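# Pay for the Boring Hours

I have spent 23 months teaching robots to do small jobs by hand, and I think most shops that do this work spend their money in the wrong place. 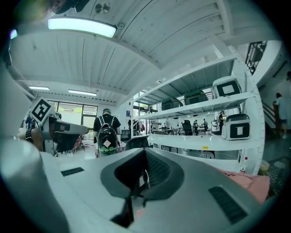

The usual argument is about method. One side says you should drive the arm by remote control, so that every motion you record is one the arm can really make. The other side says to put a gripper in a person's hand, let them do the job in a kitchen or a stockroom, and sort out the arm later. I have done both for long stretches. I started on the remote rig at Vonder and moved to hand-held grippers when we took on the Vallby project, which was mostly shelf restocking and folding.

My opinion is that the method matters less than who is doing the showing and how tired they are.

Remote control is slow. You push a lever or move a small copy of the arm, you wait a beat, and you correct. A towel fold that takes a person a few seconds takes much longer through the rig, and by the end of a shift your shoulders hurt. The recordings are full of pauses where the operator was thinking. A robot trained on those will pause in the same spots. We had one that stopped over the bin every time before it let go, and we spent two weeks looking for a fault in the software. The fault was me. I used to stop there to check my depth.

Hand-held grippers are faster and feel closer to the real job. They have their own trouble. People forget they are holding a tool and start to cheat. They steady a box with a hip. They flick the wrist in a way no arm on the market can follow. They look at the shelf from a spot the camera on the gripper never gets to see, so the recording shows a move with no visible reason for it. Fast collection of that kind of thing gives you a big pile of work you can't use.

Both problems have the same cure, and it costs money. You need people who have done it long enough to know what the robot will make of what they do. At our place a new demonstrator gets a short tour and a checklist and is recording the same afternoon. I would like to see 30 hours of practice first, none of it kept. Let them record, then let them watch the arm try to copy them. I learned more from watching that arm hang over the bin than from any page of the manual.

The people above me say practice hours produce nothing. I understand the complaint. Jia, the planning tool we use, counts finished episodes and shows them on a big green bar, and practice doesn't move the bar. But a thrown-out episode doesn't move it back either, and we throw out plenty. A team that looks slow in its first month may be the cheaper team by May.

I would also cut the length of a session. Two hours with a gripper is my limit before my grip changes. I start closing too hard and too early, and I can't feel that I'm doing it. The recordings show it plainly when you line up the first ones against the last ones. We still schedule longer blocks than that, mostly to save on setup. Setup is a nuisance, with markers to check and clocks to match, and I would still rather do it again after lunch than keep the last hour of a long morning.

There is a fair point on the other side. Some people in this field believe that enough data washes out the bad habits, and that a thousand sloppy folds from many hands beat a hundred careful ones from a few. For simple pick and place they may be right. On Bronemance, our cable sorting job, I saw no sign of it. More sloppy episodes gave us a robot that was sloppy in more ways.

So if I had the budget, I would leave the hardware alone for a year. I would pay demonstrators a better wage, keep them past the point where they usually quit, and let them delete their own bad takes with no questions asked. Right now deleting a take counts against you. I know people who leave in a bad grasp because of it, and I have done it too.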